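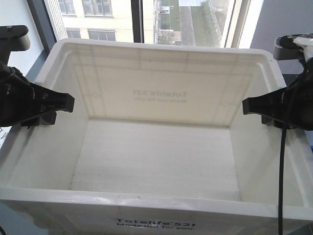

Two arms on one tote sounds like twice the trouble, a tutor remarked at our interim review, and asked if we could do the same job with one arm and a wider gripper. We had tried that on paper in January. An empty tote is light, but it is wide, and held at one end it droops and twists as soon as the arm moves. With an arm on each side the weight is shared and the fingers can stay small.

Mistalance: lifting and placing totes with two arms
Project report, shared workshop, Tavby

Aim

The aim was to take an empty plastic tote from one position, lift it level and set it down in another, using two arms that face each other. We wanted to do this without fixing anything to the tote, so no handles, no suction cups and no added brackets. The arms had to work from the rim and the side walls.

We use cookies to remember your settings. By continuing to read you accept this. Manage cookies

Build

Each arm carries a black parallel gripper with its own mount. The first set of mounts came off the workshop printer and flexed too much at the wrist. The second set has a thicker back plate and takes longer bolts. We bought the bolts and cable ties from Flenetard and most other parts were already in the workshop stores.

A small camera sits near the gripper so that the fingers show at the bottom of its view, and a fixed camera looks down on the tote.

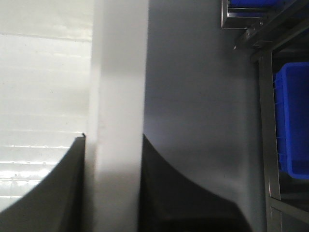 Bright surfaces will wash out if the exposure is left on automatic, we were warned in a reply on the workshop mailing list, so lock it first and set up the lights second. We took that advice. The wrist view is still poor on white plastic, where one pale surface blends into the next, but at least it now stays the same from one run to the next.

The control program is called Leka. One of us wrote the motion part and the other wrote the part that keeps the arms in step. Leka treats the tote as a single rigid body and works out where each gripper should be. The totes are not rigid, so we let each finger give a little along the line between the arms.

Setting up the grip

The totes are white and slightly see-through, with Totelife 521 and "Made just for you" printed on the front. The rim is thick and rounded. Our flat fingertips could rest on it but slid when the arms pulled unevenly, and we spent nearly a week on this. The steps we now use are:

1. Bring both arms in level, with a finger over each side of the tote.
2. Lower until the fingers are just below the rim.
3. Close both grippers at the same moment.
4. Lift a small amount and wait before going further. 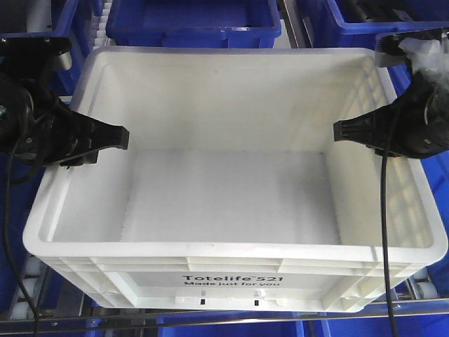
Step 4 was added late. Without the wait, one arm took up the load before the other and the tote tipped. The wait adds three seconds to each cycle, which we accepted.

Cables were the other problem. They need enough slack for the full reach of the arm, and that slack can catch on a rim when the arm comes back. We tied them further up the wrist and slowed the return move. A proper cable guide would be better.

Results

We ran the lift in blocks over several evenings. The last block had 13 failed lifts. Most were slips at the rim on the left side, where the mount was slightly out of square. The rest were errors in Leka, when one arm reached its target early and stopped following the other.

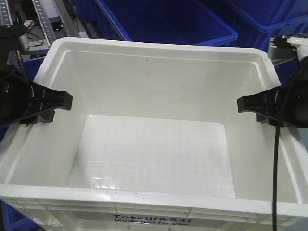 After squaring up the left mount we did not have time for another full block, so we cannot give a fair figure for the improvement. The log holds around 3,000 lines of gripper positions and is kept with the code for the next group.

Further work

The fingertips should be shaped to match the rim. We would also like to try totes with something in them, as everything here was done empty. Leka needs a stop that halts both arms when either one falls behind.

Comments

Guest: Did you try rubber on the fingertips before reshaping them? Bicycle inner tube works well and costs nothing.

Reply from the project: We tried a thin strip. It gripped well but peeled off at the corners. We might glue it next time.

Guest: Is the drawing for the thicker mount available? I have the same flex at the wrist on mine.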